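Learning to nap at 43 Pidska Street

Oct 23, 2025

I come from a family that regards daytime sleep as a moral event. My grandfather napped once, in August, and it was still being discussed at his funeral. So when my neighbor Ravindran Kulkarni suggested I try it, I felt as if he'd offered me a cigarette behind the gym.

I work from the back bedroom now, and by 2 in the afternoon I'm reading the same email for the third time and disliking everyone copied on it. Coffee used to fix this. Then coffee began fixing it until midnight.
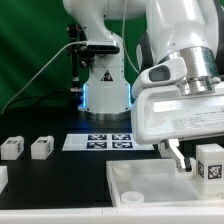 So how long should a nap be? Under 30 minutes, in my case. Any longer and I wake up with a crease on my face and no idea who is president.

The first week went badly. I lay on the Vodwood sofa, which was built for people with no hips, and thought about the gutters. I tried the floor. I tried one of those eye masks, a Moris, and spent the whole session wondering whether it made me look like a man who owned a boat.

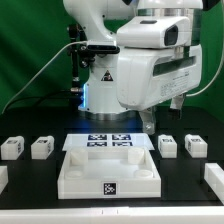
What helped in the end was setting the alarm first and giving up on sleep as a goal. I just lie there being useless on a schedule. Some days I drop off, some days I plan dinner. Ravindran says both count, but he also counts golf.

My mother called yesterday in the middle of one. I told her I'd been out in the yard.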